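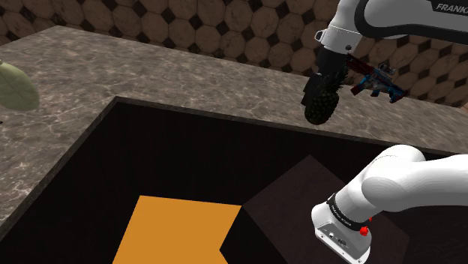
Re: Worktop sealing, impregnator or leave it bare?

lfitz
Posts: 1069
I have a honed marble worktop going in next month and the fitter (Calloway) wants to charge extra for what he calls a full seal. His quote says two coats of Bralta impregnator, left overnight between coats. The data sheet I found asks for a second coat within the hour, while the first is still tacky. Which is correct, and is it worth having at all on honed stone?

wichai_k
The data sheet. An impregnator sits in the pores. Once the first coat has cured, the second has nowhere to go and dries on the surface as a haze. You then spend an afternoon taking it off with solvent.

Whether it's worth having depends on the stone. Put a teaspoon of water on an offcut and leave it for ten minutes. If the patch goes dark, it is taking water in and a sealer will slow that down. If it stays the same colour, save the money.

Brannigan
Agree on the water test, but do it with oil as well, on a piece you don't mind losing. I had a slab that passed with water and then took up olive oil next to the hob within a week. The mark came out with a poultice after three goes.

Sealing does nothing for etching. Lemon, vinegar, wine, pineapple, tomato, most bathroom sprays: all of them dissolve the surface. That is a chemical change in the calcite and it happens on sealed and unsealed stone alike.

lfitz
Posts: 1070
Calloway told me the sealer would protect against lemon juice.

Brannigan
Then he is wrong, or he is selling you a topical coating, which is a different product. Ask which.

P. Kasprzak
I'd put in a word for topical coatings. We have had a Funitz film on ours for six years and I cut fruit near it every day. No etching. It does scratch, and you can feel that it isn't stone, but the marble underneath is as it was when it was fitted.

wichai_k
Film on a worktop is a bad idea near heat. The edge lifts, water gets underneath and you can't dry it out. I have taken off more of it than I have put on.

P. Kasprzak
Ours stops short of the hob and the edges are siliconed. No lifting so far. I accept it would be different with an undermount sink, where the cut edge is wet most of the day.

keisha.l
On honed stone etching shows less than on polished anyway. You lose a bit of sheen in a place that had little to begin with. I rub mine back with a 1000 grit pad, wet, very light pressure, in circles well past the mark so there's no visible boundary. Takes around fifteen minutes. Don't try it on a polished top, you will make a dull disc.

Brannigan
1000 is too fine for some honed finishes. If the factory stopped at 400 you will leave a shiny patch. Ask the yard what they finished to.

keisha.l
Fair point. Mine was finished finer than that. Test under the toaster first.

lfitz
Posts: 1071
Water test done on the offcut. Faint darkening after ten minutes, gone by the evening. Oil is on now. Calloway has confirmed it's an impregnator and has taken the lemon juice line out of the quote, but he still says overnight between coats.

wichai_k
Buy the tin and do it yourself. Wipe on, wait as per the sheet, second coat, then buff off every trace with a dry cloth. Zisby do the same sort of thing in a smaller size if you don't want a litre left over.

Brannigan
And keep it off the sink and tap.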